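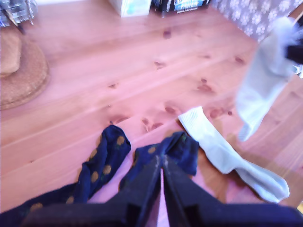 Laundry & Linen | Tips

Sort socks before they go in the wash, not after. Pair them, fold the cuffs over once and drop them in a mesh bag with a zip. A bag that holds 9 pairs is plenty for most front loaders. Any fuller and the ones in the middle don't rinse properly.

Turn work socks inside out. The dirt you can see is on the outside, but the sweat and skin are on the inside, and that's where the smell comes from. Patterned socks also keep their colour longer washed this way.

For grey soles on white cotton, soak for two hours in a bucket of warm water with a scoop of washing soda, then wash as usual. Skip the bleach if there is elastane in the cuff. It goes yellow and then it goes slack.

Keep navy and black away from whites for the first few washes. A new dark sock can tint a whole load of hankies.

Drying: peg by the toe, never the cuff. In Laltcombe we get hard frosts from May on, and anything left out overnight is stiff as a board by morning, so bring the small things in first. Over a heater, leave a gap between socks and turn them once. Wool goes flat on a towel in the shade.

Odd socks: keep one small basket for them near the machine and go through it every second month. Check inside the doona cover and the fitted sheet corners before giving up on a missing one. The rubber door seal on a front loader is the other usual spot. Run your fingers right around the fold.

Socks past wearing are good for dusting blinds, putting on shoe polish and covering chair legs when you shift furniture on floorboards. Cut the foot off a thick one and the leg makes a decent draught stopper once filled with rice and stitched at both ends.

Posted Feb 8, 2019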